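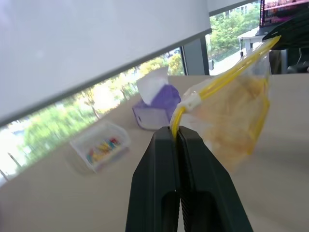

Ticket 815: fingers slip on thin film
Rig: Flandis pair, Ulis controller
Opened by: Lucero Carhuamaca
Status: open, waiting on parts

Problem: with the Ticona fingers fitted, the grip lets go of bag film before the wrist has finished turning. Zip-top edges are the worst. Stiff packaging is fine.

Tried so far:
Raised closing force one step. Fewer drops, but the film creased and the slider jammed.
Halved wrist speed. No change.
Wiped the finger faces and ran 200 closes on the bench. Gap reading stayed steady, so I don't suspect the drive.
Swapped left and right fingers. The fault stayed on the left arm.

13:10 update. Loaded the old Gimthorpe profile on the left arm only and left the right one alone, to get a fair comparison.
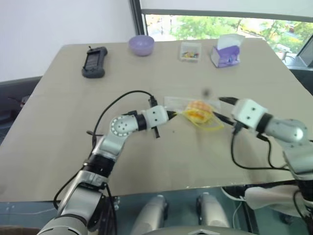 Cable drag is my next suspect. The left arm loses its zero by a small amount after long reaches, and I'd like to rule that out before blaming the fingers again. The black cable on that side loops up over the table and comes back down to the top of the gripper housing, so any pull on it goes straight to the wrist. On the right the cables hang towards the table edge. I will re-route the left one along the arm, clip it at the elbow and repeat the same test.

Please don't update the controller until that is done. Error 609 came up twice after the last update and I can't say yet if it is related.

Still needed: spare finger pads, soft type, one pair per arm.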